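Sorting a Shared Desk: notes for the May lunch talk, Prollstead office

(Wait for people to sit down with their food. Say hi to Adesuwa's team, they came over from the other building.)

Hi everybody, I'm Da-eun, I work upstairs in supplies, and yes, I'm the one who sends the emails about the stapler. I promise I'm nicer in person!

So I want to talk about shared tables. I don't mean your own desk, do what you like with your own desk. I mean the table by the wall that everyone uses for five minutes and walks away from. You drop a flyer there, I drop a box there, and by four in the afternoon you can't put a coffee down.

Start with paper, it's the worst offender. A stacking tray is a great thing until it turns into a place where paper goes to retire. I went through one at our Miltier branch last year and took out 389 sheets (I counted because Patricio bet me it was under 200, and he still owes me lunch). Most of it was old flyers. My rule now is that the tray gets emptied at the end of the month, all of it, even the pretty colored ones.

(Pause. Somebody will ask about forms. Forms go in the cabinet, say that and move on.)

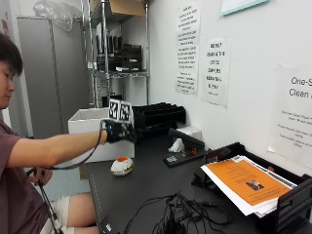 Then there's the slanted organizer, the black plastic kind with slots. I love these and I think most of us use them wrong. If the slots have nothing in them, either give them a job or give the thing away. At home mine holds mail to answer, mail to pay and takeout menus, and it works because my husband Si-woo can see which is which from across the kitchen.

Cables! I used to shove them all in a drawer and feel very proud of myself. Don't do that. Leave out what's in use, run it toward the back of the table if it'll reach, and put a twist of tape with a name on the rest. Tülin has a label maker and she's dying for you to borrow it.

Open boxes are my own bad habit. A cardboard box with its flaps up will collect things all by itself, I swear. Fold it flat or close it, and if it has to stay open, write on it what it's for.

Tissues: the box stays, the used ones go. I'm not going to say any more about that while you're eating.

And signs. Please look at the wall over your table when you get back. Once there are three notices up, people stop reading any of them. Keep the one that matters, in big letters, at eye level, and take the rest down. I wrote a couple of those signs myself so you won't hurt my feelings.

(If there's time, tell the story about the 53 pens. If not, skip to questions.)

Handouts are by the door, please take one home and don't leave it in a tray. Okay, who's got a question?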